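4.2 Counter-top display of small accessories

The second part of the survey dealt with goods too small to be shelved singly. Of the 29 shops visited in Ornham and Vodach, 16 kept such goods on a stand at or near the till, and the remainder used trays or wall hooks. Shopkeepers who used stands gave access from every side as the main benefit, although several noted that a lightly stocked stand was often taken by customers to be one that was about to be cleared. Erraji's earlier work in Tillow reached a similar finding for market stalls, where the height of the goods mattered more than their number.

Stands were grouped by the way they held stock: pockets, clips or open hooks. Pocket stands protected printed cards well but hid the lower part of each item. Clip stands were uncommon and were found only in the larger shops, those with a stock list of more than 800 lines.

Open-hook stands made up the largest group and varied little in form. The usual pattern has a central pole on a circular base, with hooks set out like the spokes of a wheel. Where there are two tiers, as on the white wire stand in Figure 6, the lower one sits well down the pole, and an item hung beneath it – the small black piece to the right of the pole, for instance – falls below the natural line of sight of a standing customer. Shopkeepers in Vodach tended to keep this position for slow-moving lines. The Pruitt shops did the reverse, placing their cheapest goods low and refilling the upper tier first each morning. The effect of these two habits on sales is considered in Section 4.3. 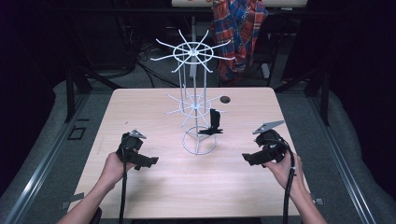 Figure 6. Two-tier rotating wire stand of the open-hook type, on a light wooden tabletop.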